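Folding for other people: a talk with Yevdokiia Symonenko

Yevdokiia Symonenko has folded linen for a living for many years, first in a hotel and later in her own small service, Susaston. She received me in October, with tea already on the table, and we spoke mostly about cloths.

"People think that the fold is the work," she told me. "For me the work is before the fold. You must find the corners and you must make the cloth quiet." She likes to start from the far side, smooth it with the palm, and only then come to the side which is near her.

I asked what she does when the near half is all in a bunch. She laughed. "You do not pull! Everybody pulls. You lift a little, you look where the twist goes, and you let it open." With white cloth she is more strict than with colors, as every wrong crease shows on it.

She also has opinions about the surface. A bare table is too slippery for her, a bed is too soft. She prefers a flat board on the table, in some pale color, and a basket at the left side.

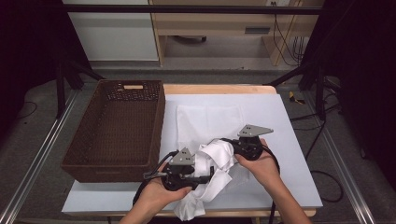 The basket question

The basket was the subject of a long disagreement with her business partner, Ashok Bansal. He wanted plastic boxes — they are cheap and easy to wash. She wanted woven ones with a place to put the hand.

"Ashok bought 33 boxes without asking me," she said. "I was angry for 2 days. Now he keeps his cables in them."

In her baskets only folded things may go, with the folded edge up. When I asked if she does the same at home, she looked at the chair behind me, where some towels were lying in a heap, and poured more tea.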